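Wednesday, March 25, 2020

Day two of being properly told to stay in, and I've already reorganised the spice drawer. Twice, if you count putting it back how it was when I couldn't find the cumin. Slept badly, up at six, watched a very fat pigeon trying to balance on next door's washing line and felt quite jealous of its freedom.

Rang Marlene after breakfast. She's supposed to be getting the ferry over in May and we both did that thing of talking as if she still might. She's started a jigsaw, 4000 pieces, all of it sky as far as I can tell, and says she's done one corner. I told her about my sourdough starter, which smells of nail varnish remover. She thinks it's dead. I've fed it anyway!

Walked my one permitted walk, up past the allotments and back along the canal. 2374 steps one way according to my phone, and I met four people, all of whom leapt into the hedge when they saw me (I leapt as well, it's only polite). Blackthorn is out all down the towpath and the light was gorgeous, really warm on your face. Came home and had tea on the back step with my coat off.
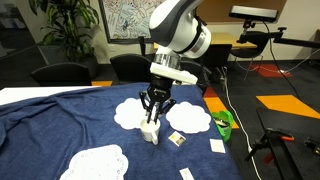
Mug, blue cloth and paper doilies.

Queue outside the shop went right round to the chemist's. No flour, no eggs, no loo roll, but I got the last bag of red lentils and a malt loaf, so supper is sorted in a strange sort of way. Mercy was three trolleys ahead of me and we shouted at each other about her mum, who is fine, thank goodness, and livid about bingo being off.

Spent the afternoon on the seed tin. Found beetroot, two lots of leeks and some sweet peas from goodness knows when, and put the sweet peas in to soak in a saucer. Must ask Florence if she's got any compost to spare and whether she could leave it at the gate. Leidy wants us all to try a quiz on the computer on Friday. I've said yes, but I'm not doing the sports round.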